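Fillia Surface Terms: README

Version 6, released 2023-12-08

Summary

Fillia Surface Terms is a text dataset of short written descriptions of small personal goods, paired with controlled terms for color, surface, shape and fastening. It was built for testing catalog search and automatic tagging in resale and lost property systems. The release holds 1,405 records in American English. Each record is a description of one item, written by a cataloger with the item in hand, followed by the terms a second cataloger assigned from the text alone.

The set is small on purpose. It is meant for evaluation and for checking annotation guidelines, and it is too small to train a tagger from scratch.

Contents of the release

records.tsv – one record per line, tab separated, UTF-8
terms.tsv – the controlled vocabulary, with scope notes
splits.tsv – record numbers assigned to dev and test
changes.txt – differences from earlier versions
guide.txt – the annotation guide as used by the catalogers
guide-plates – illustrations that accompany the guide

There is no training split. Users who need one should draw it from dev and report that they did so.

Record format

Every line in records.tsv has the same fields in the same order:

record_id – a string, stable across versions
source – kollon or stollis
item_class – a single value from the class list in terms.tsv
description – free text, one to four sentences
color_terms – zero or more terms, separated by semicolons
surface_terms – zero or more terms, separated by semicolons
shape_term – one term or empty
fastening_term – one term or empty
agreement – full, partial or none

An empty field means the description gave no basis for a term. It does not mean the item lacked the property. The value "none" in fastening_term is different: it is used only when the description states that the item has no fastening. Code that treats empty and "none" as the same value will overstate recall on bracelets and understate it on purses.

Line breaks inside descriptions were replaced with a single space. Quotation marks are kept as typed and are not escaped, so the file should be read with quoting turned off. Most spreadsheet programs will merge rows if this is left on.

Sources

Descriptions come from two places. The Kollon portion was written for the intake log of a secondhand goods warehouse. The Stollis portion was written for a transit lost property register. The two groups of catalogers had different habits. Kollon descriptions tend to lead with material and condition, and Stollis descriptions with color and size. Scores should be reported for each source separately as well as together.

Names, phone numbers, ticket numbers and engraved text were removed before annotation and replaced with the token REDACTED. Descriptions that made no sense after this step were dropped.

Vocabulary

The vocabulary has 32 color terms and 20 surface terms. Color terms are plain words, and a modifier such as pale or dark forms part of the term only where terms.tsv lists it that way. "Multicolor" was retired in version 5. It had been applied to anything with more than two colors and was hiding information that the descriptions contained.

Surface terms cover how light behaves at the surface (matte, glossy, translucent, transparent) and how the surface is worked (ridged, woven, faceted and so on). A record may carry terms of both types. Translucent and transparent are the pair most often confused. The scope notes define translucent as passing light without a clear view through, and transparent as allowing such a view. If the description uses "see-through" with no other detail, the field is left empty.

Annotation

The second cataloger saw the description and the vocabulary, and no other information about the item. A third reader repeated the work on every record. Agreement is "full" when both assigned identical terms in all four fields, "partial" when at least one field matched, and "none" otherwise. Where the readers differed, the terms in records.tsv are the ones settled on under the Huang rules, an in-house set of tie-break rules printed at the end of guide.txt. The main rule is that the more specific term wins if the description contains a word that supports it.

Mixed items

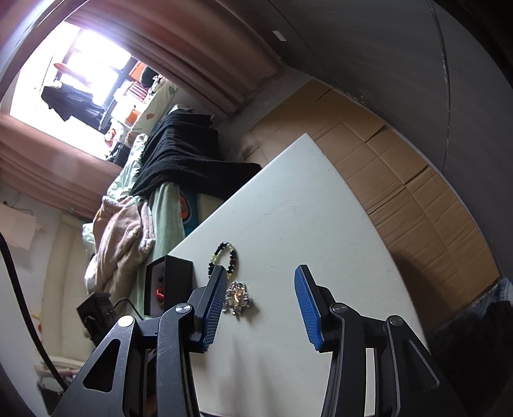

Strung goods cause more disagreement than any other item class. The difficulty is deciding whether a color belongs to the whole item or to a part of it, and early versions of the guide gave no instruction. Under the current guide, each color is recorded once, whatever its share of the item, and a surface term is recorded if it holds for any part. The beaded bracelet on the white board is a fair test of this: its beads are black, translucent pale yellow-green and dark red, and the dark red ones are few. A description with that wording receives three color terms and the surface term "translucent", even though the surface word was applied only to the yellow-green beads. The dataset does not link a surface term to a color term. Users who need that link will have to recover it from the description field.

Shape terms describe the item as made. A bracelet described as lying in a loose loop gets no shape term from that phrase.

Known problems

The classes are unbalanced. Keys and purses are common, and brooches are scarce enough that per-class scores for them should not be quoted.

Some Stollis descriptions use "gold" for color and some use it for metal. The guide treats it as a color unless a karat mark or the word "solid" is present – this is certainly wrong for part of the set.

Spelling errors in the descriptions were left alone. Matching on exact strings will miss "turqoise" and similar forms.

Evaluation

Report micro-averaged F1 over color_terms and surface_terms, and accuracy for the two single-value fields. Records with agreement "none" stay in the test split and should be included. State the version number with any result. Scores from version 4 and earlier are not comparable, as the splits were redrawn.

Updates

Corrections are collected and applied each March. Reports should give the record_id, the field, the current value and the proposed value. Changes to the vocabulary itself are held for the next full version.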